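What I learned from one year of sharing a washing machine with the whole building. A thread, with some numbers at the end.

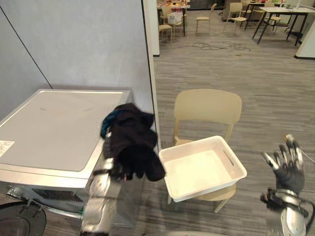

Kincombe Laundry Notes
@kincombe_notes · Tenant, second floor. I write about small flats and household costs. English is my third language, please be kind.
Thu 25 June

1/ When I moved to Kincombe House, the flat had no place for a washing machine. The agent said "there is a shared one downstairs" as if this was a gift. I was not convinced. I had my own machine for many years and I was used to washing whenever I liked.

2/ First surprise: the booking. We use an app called Trusto. You choose a slot, you pay, and the machine starts only in your slot. If you come ten minutes late, you have lost ten minutes. I lost many in the first month.

3/ The slots in the evening go very quickly. Sunday after lunch is also difficult. I have now a fixed habit: Tuesday, early, before work. The room is quiet at this hour and I can hang everything before I leave.

4/ Dark clothes. I used to wash them at 40 degrees with everything else, and my black shirts became a sad grey. Now they go at 30, inside out, with a short spin. It was my neighbour who told me this, while we both waited for the dryer.

5/ Please empty the pockets. I know that everybody says it. In March I washed a paper handkerchief with two pairs of black trousers, and I was picking off white bits until Easter – with tape, in front of the television.

6/ Detergent: I bought the big box of Veltico powder because per wash it was cheaper. But I had to carry it down two floors and up again each time. Now I fill an old jam jar with enough for one wash and leave the box in the kitchen.

7/ Less powder is usually enough. Our water here is soft, and the measure on the box is for hard water also. When I used the full measure, my towels were stiff and there was a grey line inside the drawer.

8/ About other people's washing. The rule in our building is that you may take it out if the slot is finished, and put it in a basket. For months I was too shy to do it. I stood there and waited, which helped no one. Now I take it out, I fold nothing, and I leave a small note.

9/ The dryer is a different story. It is old and it eats money. From April until the end of August I don't use it at all, only a folding rack by the window. Jeans need a day and a half, so I plan for that.

10/ Somebody asked me about the launderette on Sampaio Street. I tried it for duvets. The big drums are very good and the bench is comfortable, but you have to bring coins. For normal washing it is too far with a heavy bag.

11/ Now the money. A second-hand machine and the plumber for the pipes would have cost me 525. In the shared room I pay 5 for one wash and one dry together, and less in summer, when I skip the drying.

12/ I wash once in a week, twice if there are guests. So after two years or a little more the own machine would be cheaper, on paper. But I rent, and I don't know if I will be here in two years. I also like to have the space for a shelf.

13/ What I still miss: washing one thing on impulse. If I spill coffee on a light jumper on a Thursday, I do it by hand in the sink now. I have become quite good at it – cool water first, then a little soap, no rubbing.

14/ If you also share a machine, I would like to know how your building manages the evening slots. We have a discussion about it next week and I promised to bring some ideas.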